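Workshop Tips: Looking After the Two-Arm Table Cell

Stidinen Workshop Guidance, Flerkarville
Revised July 2022

The following notes apply to the two-arm cell used for cloth handling. They supplement the operating manual and do not replace it. Staff who have completed the introductory session with Ayodele Oyelaran may carry out all of the work described, except where a section states otherwise.

Before starting

Press the emergency stop and confirm that both arms hold position or settle onto their rests. Switch off the motor supply at the cart, wait until the indicator goes out, and hang the tag on the switch. The control computer may stay on. Keep sleeves, lanyards and long hair away from the joints even when the supply is off, as the folded links can drop under their own weight.

The tabletop

Wipe the wood with a barely damp cloth, following the direction of the grain, and dry it immediately. Spray cleaners must not be used. Several brands leave a film on which fabric slides more easily, and grasps that were tuned on a clean surface will then miss. Lint should be lifted with a soft brush and dustpan. Compressed air is not permitted at this station because it drives fibers into the joints.

Small dents may be left alone. A raised splinter must be sanded flush with 240 grit paper before the next run, with both grippers covered by a plastic bag during sanding.

Grippers and fingers

Fibers collect at the base of the fingers, particularly from brushed or fleecy cloth. Remove them with plastic tweezers at the end of each working day. Open and close the fingers by hand through their full travel – the movement should feel even from one end to the other. If it catches, clean again before looking for any other cause.

Finger tips are replaced in pairs. The log for the left gripper shows that the last pair was changed at 1,740 cycles after a run on coarse toweling, while pairs used only on soft strips have reached 3,000 without visible wear. The tip screws are M3 and take a 2.5 mm key. Tighten them until snug and add a quarter turn. Thread lock is applied to the screws only, never to the finger itself.

The sensor mount on the gripper should be checked with a fingertip at the same time. Any play in the mount will appear later as a calibration fault, and a good deal of time was lost in May for exactly this reason.

Setting out cloth

Lay each strip flat by hand and leave bare wood between one strip and the next, so that neither gripper picks up two layers. A strip may lie at an angle, provided both arms can reach the end assigned to them. Strips that have become stiff or matted should be withdrawn and placed in the rag box. 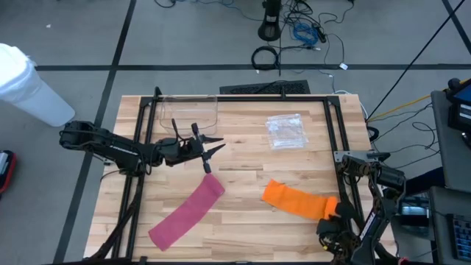 Should the arms be recalibrated after every change of cloth?

Recalibration is needed only when something mechanical has been moved, such as a finger tip, a sensor mount or an arm base. A new cloth calls for a fresh grip force setting, which is entered on the Kokosetti panel under "Material" and takes effect at the next start.

The frame

Check the corner brackets once a month. Work around the frame in one direction, testing each bolt with the key and marking it with a paint pen when it is tight. A bolt that turns freely should be taken out, inspected and refitted. Do not lean on the crossbars or hang tools from them. After any bolt on an upper crossbar has been tightened, run the short reach test at low speed before normal work resumes.

Cables

Each arm cable needs enough slack for the arm to reach its farthest point without pulling on the connector. To check this, move the arm slowly by hand with the supply off and watch the plug throughout. Reusable straps are preferred to zip ties – a zip tie pulled tight over a signal cable can damage it, and cutting one off near the insulation is a common cause of accidental nicks. Spare length is to be coiled loosely and kept clear of walkways.

Connectors are labeled at both ends. Replacement labels are kept in the Kong cabinet, second drawer. Qiuyue Jia maintains the wiring sheet and should be informed of any cable that is replaced, including like-for-like changes.

Restarting

Remove all tools from the table and close the parts box. Take down the tag, restore the motor supply and release the emergency stop. Home the left arm first, then the right. Run the cell at 37 percent speed for the first 2 cycles and listen for clicking or grinding. If either is heard, stop the cell and report it to Lingyun Han. Joint covers may be opened only by Lingyun Han or Pantelis Kourkoulas.

Entries in the maintenance log should give the arm (left or right), the part, the work done and the initials of the person responsible.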